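README - Bedroom Laundry and Bed Surface Set, Norkoscombe house

Maintained by Jyoti Prajapati and Imad Bitar
Last edited Friday, June 12, 2026

What this covers

Pictures and short notes about folding clean clothes on a bed in a small bedroom. The subject is the laundry, the bedding it sits on, and the other things that end up on a bed during the day. The notes are kept per folding session, with a session running from the first item laid out to the last one stacked.

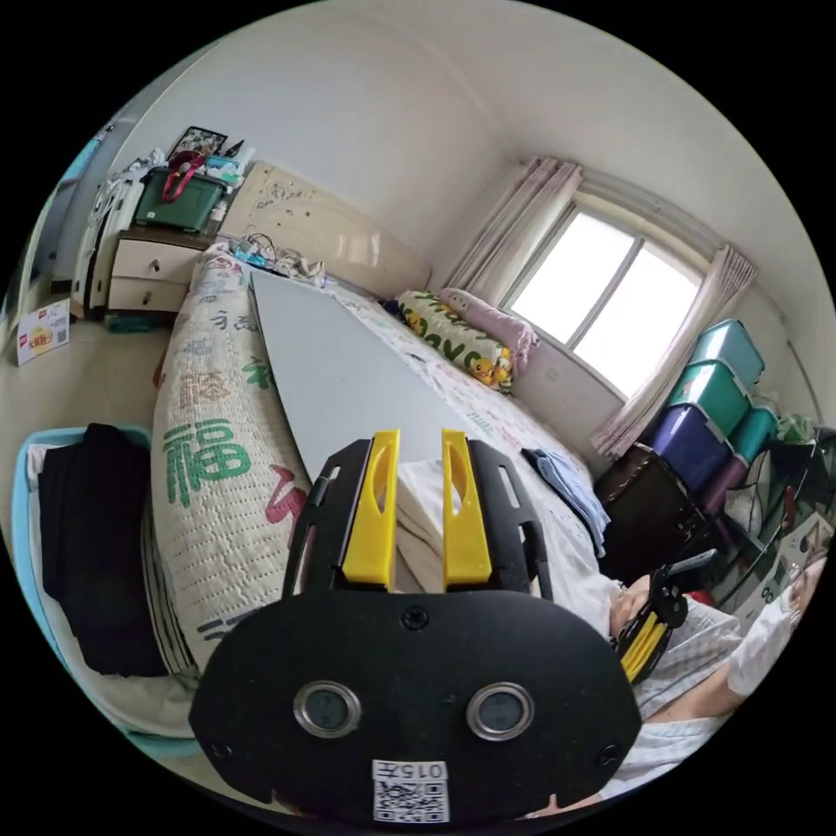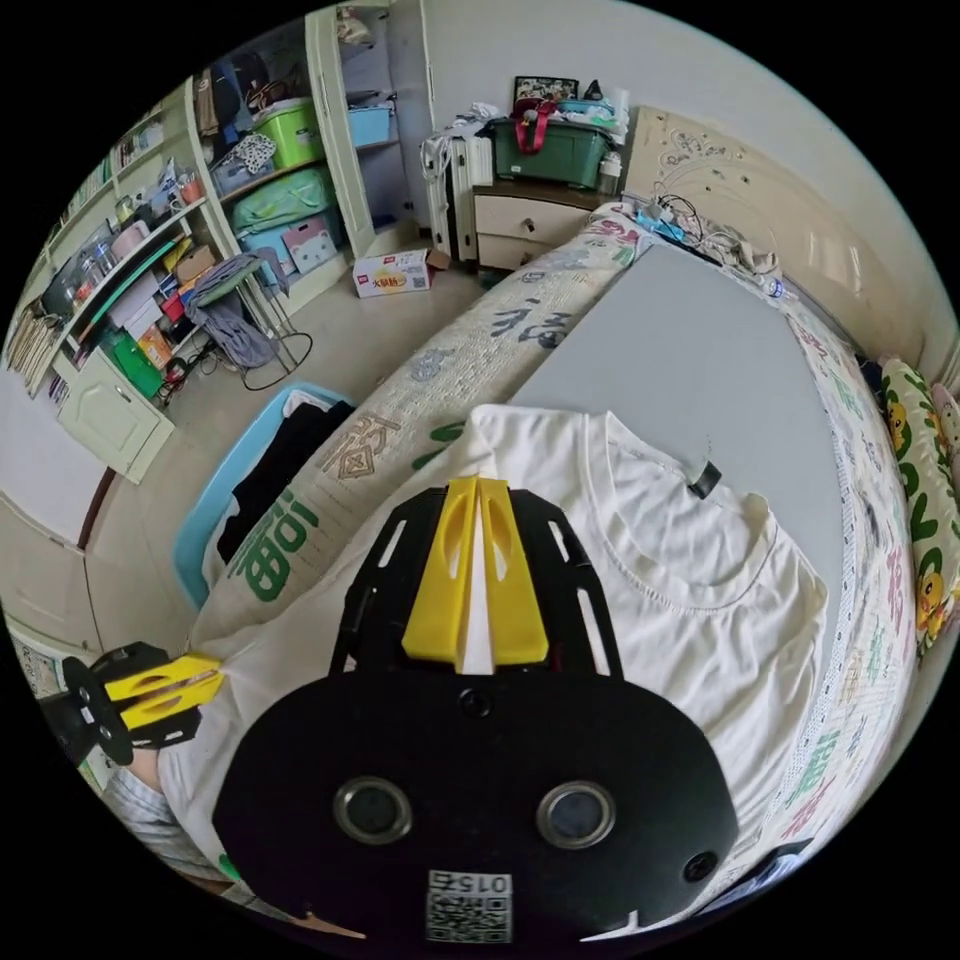

Can the set be used to study folding on surfaces other than a bed?

Only in a limited way. All of the Norkoscombe sessions use a mattress, which gives under the hands and lets the fabric drag. A small side group from the Grornthorpe apartment uses a dining table, and those sessions are marked "table" in the surface column. They are too few to compare on their own.

Size

1,468 pictures
300 folding sessions
2 homes

Files

pictures/ - one folder per session, named by session number
notes.csv - one row per session
items.csv - one row per garment or cloth
bedding.txt - free text on what was on the bed, by week
CHANGES.txt - edits since the first release

Columns in notes.csv

session: session number, no leading zeros
home: Norkoscombe or Grornthorpe
surface: bed or table
light: day, lamp, or mixed
bedding_week: points to the entry in bedding.txt
clutter: none, low, or high
folder: initials of the person folding
remark: optional, often blank

Columns in items.csv

session: matches notes.csv
item_type: T-shirt, long sleeve, pants, towel, cloth, pillowcase, other
main_color: one plain color word
start_state: flat, folded, crumpled, or inside out
end_state: same choices
print: yes, no, or unknown

How T-shirts are folded

Most people in the set use the same method. The shirt goes down flat with the collar toward the headboard. One side comes in to the middle with the sleeve turned back, then the other side. The bottom hem is brought up to the collar, and the result is folded once more. Ravindra Rana folds in thirds at the last step, so his stacks are narrower and taller. His sessions carry the initials RR.

Printed shirts are folded print side out when there is time for it. We don't treat print side in as a mistake and it is not marked as one.

Notes on the bedding

Light sheets and light clothes go together badly. A white T-shirt on a pale gray sheet has soft edges, especially in daylight, and two of us drew the hem in different places when we checked the same sessions. If your work depends on outlines, filter on main_color first and look at white and cream separately.

Printed bedding is the other thing to watch. Pillows with cartoons or lettering stay on the bed during folding. The item_type list is for laundry only, so a pillow on the bed never gets a row in items.csv, but a pillowcase waiting to be folded does. The same rule applies to quilts and bolsters.

Clutter levels

none - bedding and laundry only
low - a few small things, well away from the folding area
high - things inside the folding area, or things that had to be moved

Cables and chargers near the headboard are counted as low unless a garment is lying on top of them. Bottles follow the same rule. Before version 2 there was no clutter column, and Dinesh Rawat filled it in afterward from the pictures, so expect a few calls you would make differently.

Known problems

Item names drift. "Cloth" and "towel" were used loosely in the early sessions - a small folded cloth may be under either one.

Main color is one word even for striped and patterned items. The rule was to pick the color that covers the most fabric.

The bedding_week entries for August were written from memory and should not be relied on for anything exact.

Sheets were changed partway through some sessions. The remark column says "sheet change" where we caught it.

Storage and copying

The whole set fits on a small drive. Harsh Pal keeps the master copy, and the Queiroz mirror is refreshed after each release. If the two differ, use the master. Please don't rename the session folders, as both tables look them up by number.

Planned

More table sessions from Grornthorpe. A second pass on cloth and towel names. Socks were left out of this release and will get their own item type, with pairs listed on a single row.

Corrections

Send the session number, the column, and the value you think is right to Imad Bitar. One line per correction is enough.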